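3.2 Drying practice and leaf quality in small households

The households in the Drultmont sample dry culinary and tea leaves for their own use and, in a smaller number of cases, for sale at the Tirkgate market. Earlier work on home drying has mostly dealt with fruit and root crops. Leaves have been treated as a minor case, on the view that they dry quickly and need little attention. Our interviews suggest that this view leaves out a good deal of what people do between picking and storage.

We spoke with members of 40 households, using a set of open questions followed by a short form. The form asked where leaves were dried, how they were spread, how often they were turned, and how the person decided they were ready to put away. Interviews were held in the home where possible and lasted as long as the person wished to talk. Notes were typed up the same evening and checked by a second reader.

Three drying places came up again and again: a shelf or rack in the kitchen, a covered porch, and an oven that had been turned off after baking. People who used the oven were more likely to dry leaves in small batches. People who used a porch tended to wait for a run of dry weather and then do a large amount at once. Several households used more than one place during the year, depending on the season and on how much room they had.

The vessel mattered more than we had expected. Wide, shallow dishes and pans were preferred for holding leaves once they had lost most of their water, for the plain reason that the leaves could be reached and moved by hand without crushing the lower layers (Figure 4).
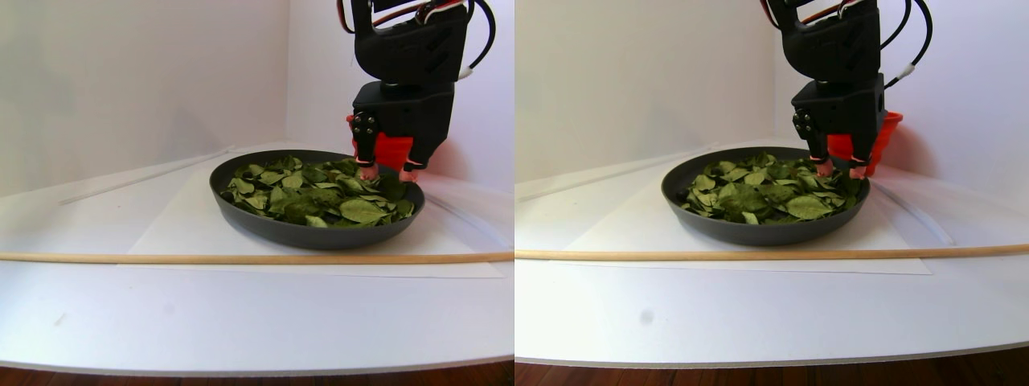 Deep bowls were used by fewer households and were linked in the interviews with two complaints. The first was uneven drying, with leaves at the bottom staying soft after the top had turned brittle. The second was breakage, which people noticed when they tipped the bowl out. Whole leaves sold better at Tirkgate than broken ones, and sellers sorted them before packing. Households that dried only for themselves did not sort, and most said that broken leaves made no difference to the taste.

Turning was the step on which answers varied most. Some people turned the leaves every few hours on the first day and then left them alone. Others did not turn them at all but shook the tray when they walked past. A few moved the leaves from one dish to another as a way of turning them, and said they had learned to do it that way from a parent. We coded these as separate practices, although in the field they shade into one another, and the coding should be read with that in mind.

Readiness was judged by touch and sound in nearly every household. The leaf was rubbed between two fingers or bent at the midrib. A clean snap was taken to mean that it could be stored. Color was mentioned less often and was trusted less. Long, pointed leaves in particular were said to keep a gray-green or olive color well before they were dry enough, so that a heap could look finished when it was not.

Figure 4. Dried leaves held in a wide, round dish with a raised rim.
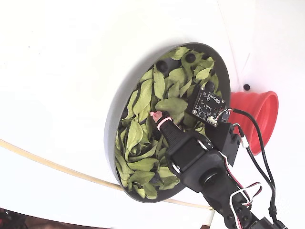

3.3 Storage and losses

Storage problems were reported more often than drying problems. The most common was a musty smell on opening the jar, followed by insects. Both were blamed on closing the jar too soon. Households with a regular waiting period between the end of drying and the closing of the jar reported fewer losses, but the groups were small and we did not test the difference.

Container type followed price and habit. Glass jars saved from other foods were the usual choice. Paper bags were used for short periods, mainly by people who expected to sell the leaves soon. One seller, trading under the name Sundine, packed in paper throughout the year and replaced the stock often enough that losses were low. That approach depends on steady sales and would not suit a household that dries once a season.

We had planned to ask each household to weigh its stock in January, when most leaves would have been in storage for several months. Few owned a scale fine enough for the purpose. We therefore asked for the number of jars lost or thrown out, a coarser measure that people could answer without trouble.

An early draft of this section treated losses in storage as a result of poor drying alone.
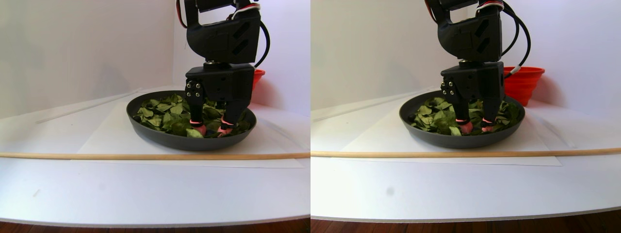 Ebere Isah objected on reading it that the jars themselves had been left out of the account, and that a well-dried leaf will take up water again in a damp cupboard if the lid is loose. We accept the point. The form did not ask about lids, and the interview notes mention them in only a few places. Zbigniew Kołodziej went back through the notes for remarks on cupboards, pantries and outside walls, and these have been added to the household records where the wording was clear enough to use.

With those additions, the pattern is less simple. Some households that described careful drying still lost jars, and the notes often place those jars in a cellar or on a shelf against an outside wall. Others dried quickly and without much care but kept the jars near the stove and lost very little.
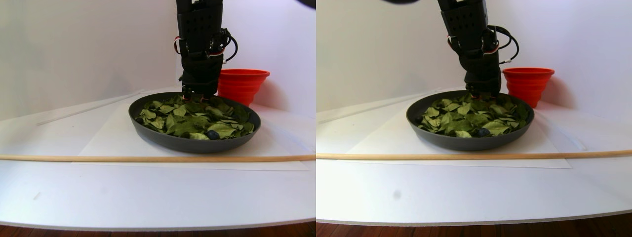 Place of storage should be recorded in any later survey, along with the type of lid and how often the jar is opened. The Iyamu form, which we adapted for this study, has no field for any of these. A revised version is given in Appendix B.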